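Home | Projects | Reports | Contact
2 min read

Progress report to the Besodine Fund – May

Hello again! The burn mapping on Kekov Ridge is moving along nicely, and I'm happy to say we've now compared satellite passes from before and after the fire for the whole north slope. The burned area there comes to 3,538 acres, a bit more than our first map showed (smoke was hiding the eastern corner in the early pass).

I've also walked 16 ground plots to check the map against real soil and real trees. Five of them disagreed with it – mostly spots along Lencho Creek where the brush burned but the big pines kept their green tops.
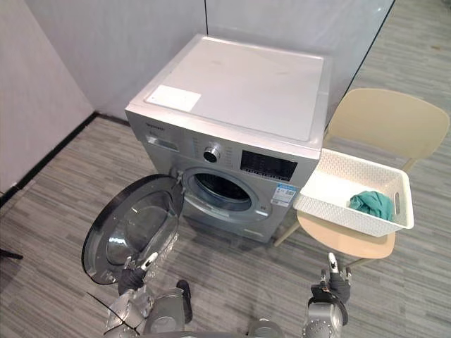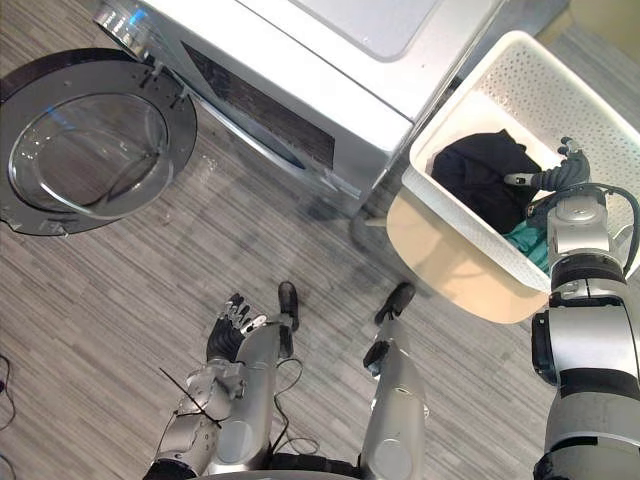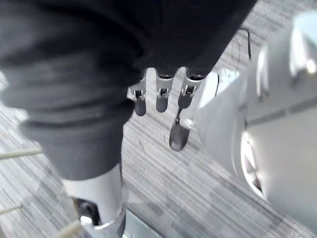
Memard Field Station, Land Imaging Team

Next I'm redoing the severity classes near the creek, and I'd like a second look once the new growth fills in. Spending is on track except for fuel, as the lower road is still closed and the long way around eats up gas. Could we move a little over from printing? I'll send the updated map files as soon as the creek section is done.

We use cookies to improve your visit. Accept | Settings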